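Week 5 handout: Working rules for two-arm tabletop cells
Notes by Seung-woo Yeo, 14 Oct 2025

I talk fast, so these are the rules from class written down. Bring them to the lab.

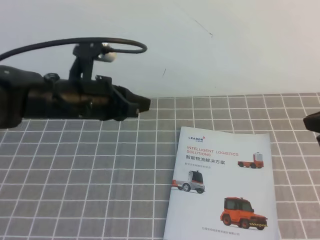 1. Before power goes on
Walk the cables first. A cable that loops over the arm needs slack for the full reach, but not so much that it can catch on a bracket or the other arm. Smooth the tablecloth too! A ripple lifts one edge of a flat sheet, and then your grasp height is off and you'll spend an hour blaming the code (I have).

2. Two arms, one table
Agree on who owns which half, and write it in the log. Only one gripper goes over the paper at a time unless your plan says otherwise — and if it does, Ximeng Shi has to sign it. Keep 10 cm between tips when both are moving.

3. Speed
Our lab limit is 232 mm/s for practice runs. I know the Valeck teams go up to 500, and no, you can't. Ask me again in March.

4. Flat paper items
Brochures are harder than boxes. Come in low and slow, stop above the sheet, check the height, then go down. Log the starting angle of the sheet every run, even when it looks straight to you.

5. Stopping
Anyone can call a stop. Hands stay off the table until the operator says "clear" out loud.

Reading for next time: the Baek notes, first 5 pages.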